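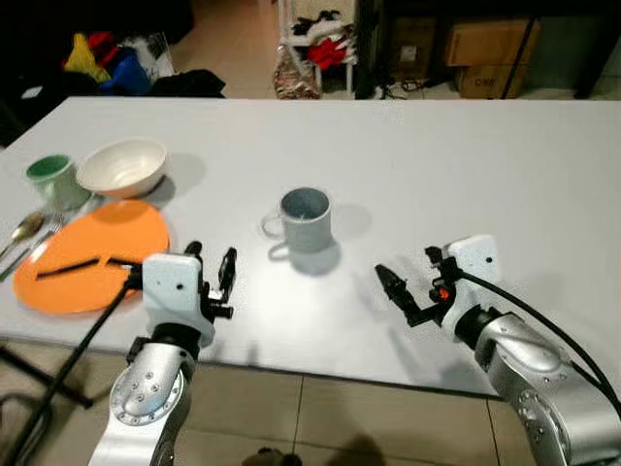 # The Mixed Table

For most of the last century, the well-set American table was a matched one. Plates, cups and bowls came from a single pattern, bought together and replaced, with some difficulty, from the same catalog. That standard has loosened. At Zuker, a tableware shop and workroom in Rernumau, boxed sets now occupy one shelf near the register, and the rest of the floor is given over to single pieces.

The shop's spring program, held in its upstairs room, is devoted to everyday settings for small households. Participants work at a plain white table and choose from open stock. A green cup may stand beside an off-white bowl, with an orange oval plate in front of the two and a speckled gray mug a little apart. Such a group shares no pattern. What holds it together is a certain quietness in the glazes – flecks, soft rims, an interior one shade deeper than the outside – against which a single strong color can be allowed to dominate.

The oval plate has become a point of some debate. Vumetti, the studio that supplies much of the shop's stoneware, long regarded it as a serving piece and produced it only in white. It is now offered in 12 colors and sold singly, and many customers eat from it daily. It holds a sandwich and a salad without crowding either. It also takes up more room in a cabinet than a round plate of similar capacity, and owners of narrow shelves are advised to measure first.

Flatware is treated more conservatively. The program recommends one plain silver-colored pattern throughout, bought in a quantity of six, with forks and spoons kept to the side until the dishes have been settled.

The upstairs room is open to visitors until 7 in the evening through July. A companion display of mugs and bowls from the Montoya pottery will follow.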